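Cukgate Parishes to Share One Confession and Adoration Schedule

Thirteen Catholic parishes in the Cukgate deanery will move to a single published schedule for confession and Eucharistic adoration in August, replacing the separate timetables each parish now prints in its own bulletin. The plan was approved by the deanery's pastors on Thursday.

Under the new schedule, confession will be available somewhere in the deanery every day of the week. At present, 863 people attend a parish in the deanery that offers the sacrament only by appointment, according to a survey of Sunday attendance carried out during Lent. Most of them live in Jolum and the farm towns north of it, where one priest covers three churches.
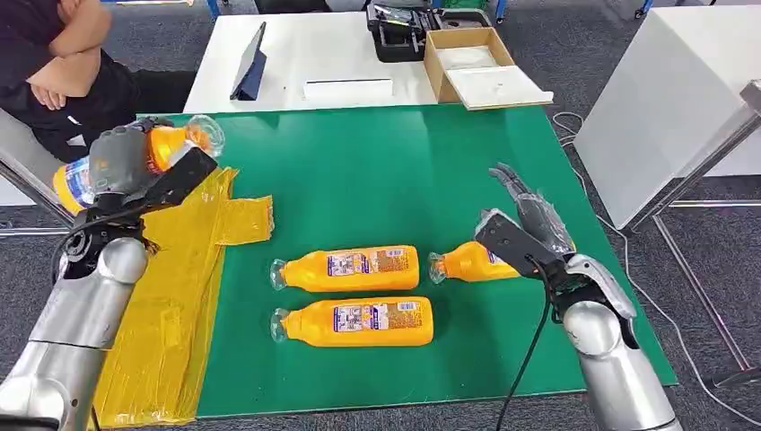

Cukgate Deanery News Desk

The schedule assigns each parish at least one fixed hour of confession per week. Larger parishes take two. Weekday hours are set at 7 a.m., noon or 6 p.m. and are staggered so that neighboring parishes do not overlap. Saturday afternoon confessions before the vigil Mass stay where they are in every parish that already has them.

Adoration is handled separately. St. Brendan in Jolum will keep its chapel open for 16 hours a day, Monday through Friday, with two registered adorers present at all times. The chapel needs 200 registered adorers to cover the week with substitutes, and sign-up sheets will be placed in all parishes before the schedule takes effect. If the number is not met, the hours will be cut back to mornings and evenings – the Blessed Sacrament will not be exposed without adorers present.

The combined listing will be maintained in Carumero, the parish calendar software already used for Mass intentions by most of the deanery. Parishes that do not use it will send changes to the deanery office by noon on Wednesday for the following week. A printed version will go into every bulletin on the first Sunday of the month.

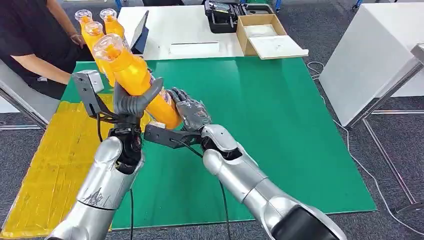 Changes made after the Wednesday cutoff, including those caused by funerals or illness, will be posted on church doors and recorded on the deanery phone line. A pastor who cannot keep an assigned hour is expected to arrange a substitute from a neighboring parish. Holy days, the Triduum and Christmas week are excluded from the shared schedule and will be announced by each parish.

The plan also sets aside money from the Sasaki bequest, left to the deanery for the upkeep of its chapels, for repairs to confessionals in two of the northern churches. Both will get a fixed screen with a kneeler on one side and a chair for face-to-face confession on the other. The work is due to be finished before the first shared schedule is printed.

Spanish-language confession will be offered at three parishes, up from one. Hours for these are marked separately in the listing. The pastors will review attendance after the first six months and may move hours between parishes at that point, but the total number of weekly hours will not be reduced during the first year.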